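Search this forum
Advanced search
Go

Posted in: Crafts & Hobbies > Kids' Projects > Felt, foam & papier-mâché

gumtreegal
Need 13 party cones for my daughter's thing in October, thinking yellow. Cardstock keeps creasing at the tip. What are people using? Got a Rollunora cone kit from Plillden but havent opened it, might return it.

tinsnips5
Return it. Roll your own from thick cardstock, glue stick, peg overnight. Dont bother with kits, way overpriced

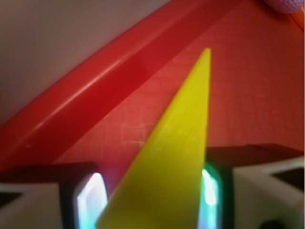
arvo_maker
Disagree, kits are fine if you're doing a heap. Your trouble is the tip, you're rolling too tight too early. Start from the wide end and let the point find itself. And go matte if you can, same sort of lemon yellow as the cone in my pic, looks heaps better on a red tablecloth than shiny stuff. Shiny shows every thumbprint.

tinsnips5
matte scuffs tho. did a lot for the school fete and they were grubby by lunch

gumtreegal
Red cloth is a good shout, already have one. How narrow do you go at the point?

arvo_maker
Narrow as the card lets you. Bit of tape on the inside first

saltbush839
Neither of you mentioned grain!! Card has a grain, roll with it not accross. Fixed my creasing completley. Afridi card is ok, the Vernard one splits

tinsnips5
never had vernard split. you had a bad pack

saltbush839
Two bad packs then

gumtreegal
Ok trying grain tonight, will report back. Kit's going back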